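Arwood Ring Box, Slim

Opens flat in a coat pocket and holds one ring up to size 12. Walnut lid, gray felt lining, magnet closure. Weight: 3 ounces.
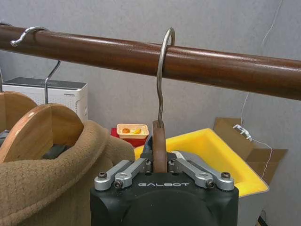 Wetstead, 18 April 2020

The slim box is back in stock after the redesign by Hafþórsson. The hinge is now brass and opens without a click. Price: $25, or $21 without engraving. Engraved orders ship from Raltdale in 6 business days.
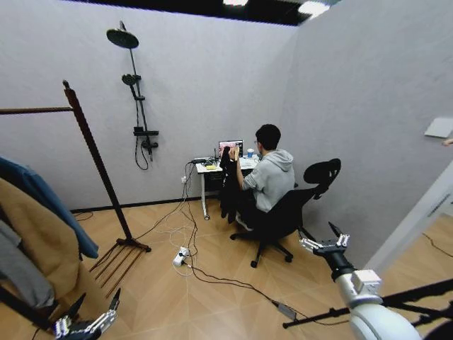

Can I return an engraved box if the proposal is put off?

Engraved boxes can't be returned, but we will hold an unshipped order until September.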